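Keep the coffee cone

The office kitchen in Clurkthorpe has had two ways of making coffee for as long as I have worked there. One is a glass cone that you put a paper filter into. The other is a capsule machine, which arrived in October and was meant to settle the matter. I think it was the wrong purchase, and I think the cone should stay out on the worktop where people can reach it.

The case for the machine is speed. It makes a cup in less time than it takes to boil a kettle, and there is no wet paper to deal with. I accept both points. But the machine cost 700 pounds, it needs its own capsules from Hultari, and it has been away for repair twice. A cone has no parts that need repairing. It can be dropped, of course, and then you buy another. 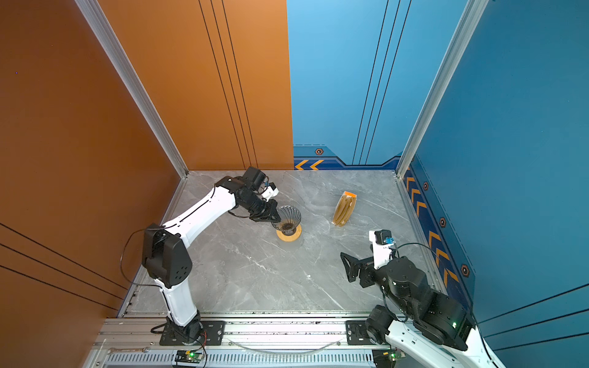
Ribbed glass dripper with coffee grounds in it, coaster underneath.

People who dislike the cone mostly dislike the mess other people make with it. That is a fair complaint -- but it is about manners, and a notice on the wall would deal with it. Grounds go in the food bin. Rinse the glass straight after use. Put the filters back where you found them.

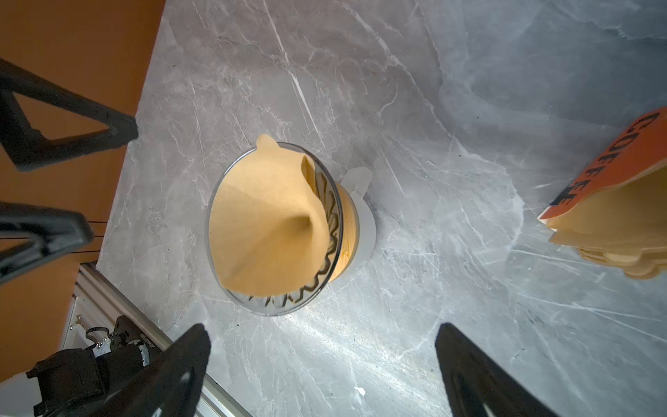 Paper filters are the part most people get wrong. They buy a size too small, or they drop one in as it comes from the packet and wonder why it slips. The seam should be folded over first, as it is on the unbleached one in the glass cone, and the paper pressed against the ribs before any coffee goes in. It takes five seconds. I have shown it to most of our floor and they have all managed it.

My other reason is the break itself. Pouring water slowly over coffee keeps you in the kitchen for a few minutes, and that is when I hear what the Kornis team is working on. With the machine you press a button and go back to your desk.

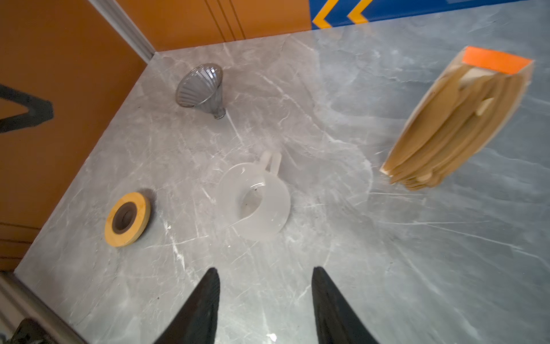 Rafail Mavromatis disagrees, and wrote to tell me so after reading a draft. He says a few minutes per cup is fine for one person and hopeless for eight, and that on the morning of the Marchal visit the queue went out of the door. He would keep the cone for afternoons and leave the machine on until noon.

I could live with that, provided the cone is not put away in a cupboard in the meantime.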